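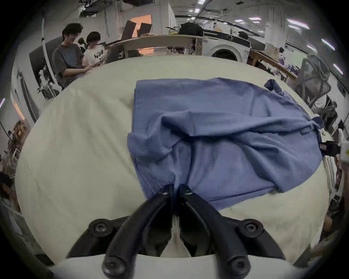 Manden旧衣整理项目进展报告(第2期)

提交:Kendano基金,Ginette Wong女士
编写:Wichai Petchrat
日期:2026年2月7日

一、本期概况

本期从十一月起算。按资助协议,本期的任务有三项:把收来的旧T恤分类、叠好、装箱;定下一套统一的叠衣尺寸;写出一份给新成员用的操作说明。前两项已完成大部分,操作说明写到第二稿,尚未定稿。

截至报告日,共登记衣物932件,其中707件已叠好装箱。其余的有一部分在等待复洗,有一部分因领口变形或有破洞,单独放在待定箱里,由Godelieve Koster逐件判断是修补还是改作抹布。

支出方面没有超出预算。收纳箱比原计划买得晚,款项记在本期末。明细见附表,由Ilango Chacko另行发送。

二、叠衣台

叠衣台上铺了一块浅灰绿色的布。原先直接在台面上叠,薄T恤一推就滑,袖子折进去以后又会散开。铺布以后滑动少了,但布本身会起皱,每天开工前要重新拉平,四边用夹子固定。Jelle Visser建议换成厚一点的布料,样品已向Halliday索取,还没有到。

台面另一个问题是杂物。手机、纸张、遥控器一类的东西常常随手放在台边,摊开衣服时袖子会压到上面,折线就歪了。现在的做法是在台子一侧留出一条放杂物的位置,其余部分只放正在叠的那一件。执行得不算稳定,忙的时候还是会摆过来。

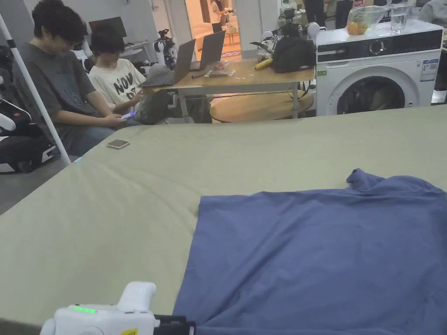
三、叠法和尺寸

目前统一的叠法共4步:

1. 正面朝下摊平,领口朝远端,把前后片的褶子往外抹开。
2. 左右两侧各向中线折一次,袖子折回,不露出侧边。
3. 下摆向上折到领口下方。
4. 再对折一次,翻面,按尺寸板检查。

第一步花的时间最多。洗后堆在一起的T恤,拿上台时往往是一团,袖子夹在身片中间,下摆卷在里面。单件熟练工做完后三步很快,快慢的差别几乎都在摊平上。上一期我们把时间记在“叠”一栏里,没有区分,所以看不出问题在哪里。本期改了记录表,摊平和折叠分开登记。

蓝色和深色的薄棉T恤最难处理。这类面料软,折痕浅,抹平一边,另一边又皱起来。
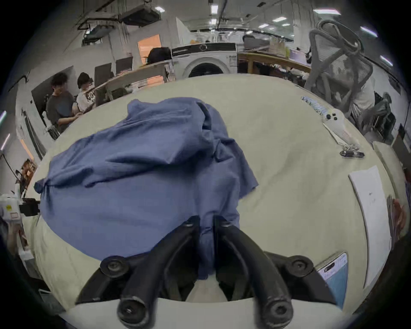

Jelle Visser试过先提住两肩抖一下再放,摊平的时间有所缩短,但落点不准,经常要再挪一次。后来改成先找领口,再找两只袖口,最后找下摆,按这个顺序拉开。新来的人学起来也比较容易,操作说明第二稿采用的就是这个顺序。

尺寸板用的是硬纸板,边角已经磨圆,叠出来的成品因此略有偏差。下一期换成塑料板,费用从耗材一项里出。

四、存在的问题

装箱进度落后于计划。主要原因是复洗:有些衣物登记时没有检查出污渍,叠到一半才退回,等于占用两次工时。从下一期起,污渍检查提前到登记环节,登记表增加一栏。

标签也有问题。Numus提供的贴纸在棉布上粘不住,搬箱后掉了一批,需要重新核对尺码。目前改为在每一摞之间插纸条。

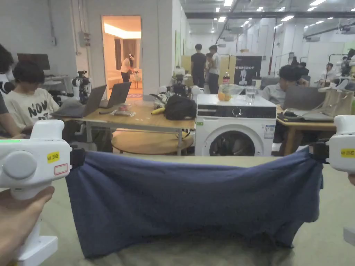

大号T恤和长幅布料需要另写一节说明。现有的叠法是按中号T恤定的,遇到更长的料子,一个人从中间折容易折斜。我们倾向于先拉住两端,提离台面,对齐以后再放下。深蓝色的那块就是这样处理的,两端各用黑色夹具夹住,横着拉开,不过中段仍然往下坠,下边缘在靠近台面的地方堆出松褶。说明里要写清楚放下时先让下边缘贴台,再松两端,否则这些褶子会压在里面。Godelieve Koster认为大件应改在更长的台子上做,这一点还没有定,要看场地能否调整。

五、下一期安排

完成其余衣物的复洗和装箱。待定箱里的衣物要有处理结果,不再往后顺延。

操作说明定稿,附大件布料一节。定稿前请两位没有参与过整理的成员照着做一遍,记下他们停下来问人的地方。

更换台布和尺寸板。如Halliday的样品不合适,就在本地买。

六、需要贵方确认的事项

收纳箱款项是否可以按实际付款日期计入本期。

耗材结余能否用于购买塑料尺寸板。

如需查看登记表原件,请与Ilango Chacko联系,他那里有纸质和电子两份。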